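Comparative Elections, Unit 7: Snap Elections and Majority Bonuses
Notes for Friday, November 15, 2024

Last time we left Sonau (our practice country for the term) with a hung parliament. Today we get to break the deadlock, and this is my favorite part of the course!

Start with the seats. Parliament has 292 members, so a majority is 147. The Gristov party came first but landed well short. Under the old rules that meant weeks of coalition talks. Under the September reform, the party in first place gets 50 bonus seats.

Questions to keep in your margin: Who gains when a second vote comes quickly? Who stays home?

Wiping down a black leather chair
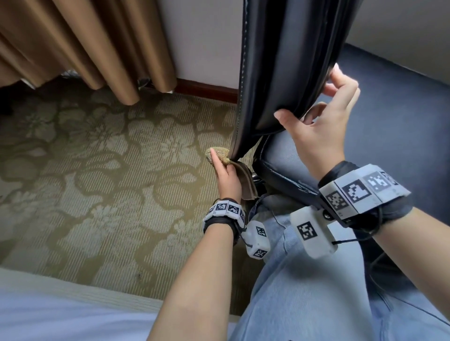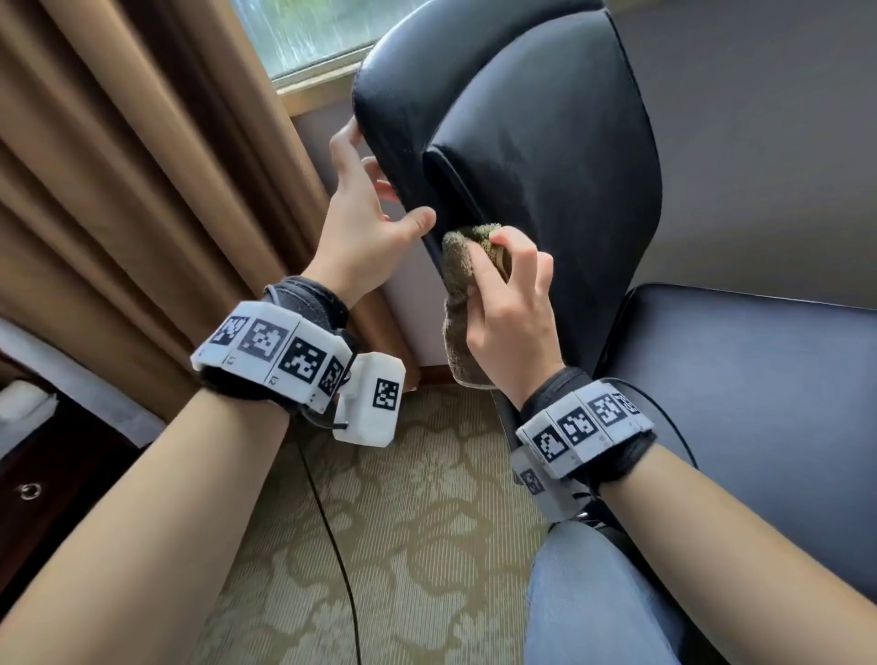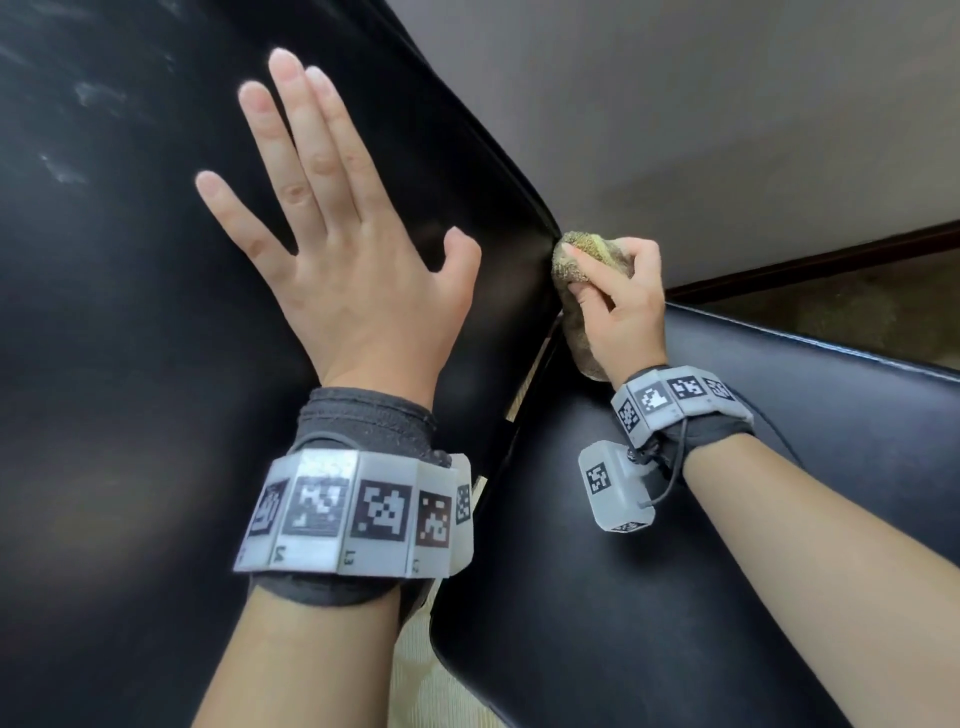 Back to the bonus. Lucienne Gaillard's chapter argues that it rewards voters for guessing the winner early. Annatjie Pillay reads the same rule very differently – she thinks small parties merge before the campaign even opens, so the real contest moves indoors. Read both, hers second.

Terms to know: caretaker government, confidence vote, threshold, bonus seats, dissolution.

For section: take the Ginov district results and work out the seats twice, with the bonus and without. Show your steps. Bring a guess about what the Yang bloc should do next – wild guesses are welcome, I love arguing about these.

Reading is about 100 pages, skim the appendix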